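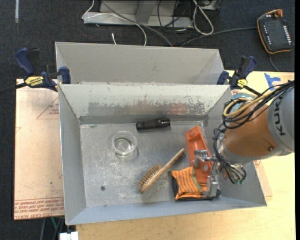 Myroslav Kovalchuk has been sorting other people's odds and ends for most of his working life, and he still gets a little excited when a full box comes in. I met him on 5th June at the Hekow reuse shop in Plindstead, where he runs the sorting bench, and before I had my coat off he was telling me about flashlights.

"People give up on a flashlight so quickly," he said. "They push the button, no light, and out it goes. Nine times in ten it's the battery, or there's a bit of crud on the spring. You clean that off and you've got a good light for another winter."

He put the kettle on and we sat down near the metal bins, which he is very fond of. They came out of the old Dovhaniuk bakery when it closed, and he paid eight dollars apiece for them. The paint has been coming away for years and the bottoms are scratched all over, and he wouldn't trade them for anything in a catalog.

"I had plastic tubs before and they cracked, every one of them. With these you can drop a hammer in and all you get is a noise! My wife says they look terrible, and she's right, they do, but I don't have to look after them."

What he likes best is the mixed stuff - the leftovers from a kitchen drawer or the shelf over somebody's washing machine, where a drinking glass ends up next to a wire brush and a little fabric pouch, and no two things belong together. The shop took in 3,184 pieces last year, and he reckons the mixed boxes were the slowest part of it by a long way.

"A box of books, that's easy, my grandson could do it," he said. "But you give me a box with a glass and a brush and some orange part with holes in it, and I have to stop and think. Where did that come from? Who would miss it? I've had parts sit here for months, and then a man walks in and says, that's off my cabinet, I've been looking for one of those since my father died. So I don't rush to throw parts away."

Glass comes out first, always. He learned that the hard way in his second week, when he reached under a pile of tools without looking and needed four stitches in his thumb. He showed me the scar, which is small, and told me the story of the drive to the clinic, which is not.

Brushes he has strong feelings about too. A wire brush with a wooden handle should be hung up, he told me, and never left lying on its bristles, and if the handle is dry he rubs in a little linseed oil with an old sock.

"You feel the difference right away in your hand. Somebody made that handle nice and slim so you could get into a corner with it. It would be a shame to let it split."

The pouches get turned inside out and shaken, and over the years he has found coins, a baby tooth, and once a door key with a paper tag that said Hindow. He took the key up the road to Hindow himself and asked at the post office, and the owner was standing in line behind him.

I asked if he ever gets tired of it. He thought about that for quite a while and topped up my tea.

"My knees get tired," he said. "I had some 188 boxes in the spring, after all the moving and the clearing out, and I felt every one of them. But then you lift a lid and there's something in there you haven't seen since you were a boy, and you forget about your knees until supper."

He walked me to the door, still talking, and asked whether I had any old flashlights at home. I said I probably did. He told me to bring them in with the batteries out.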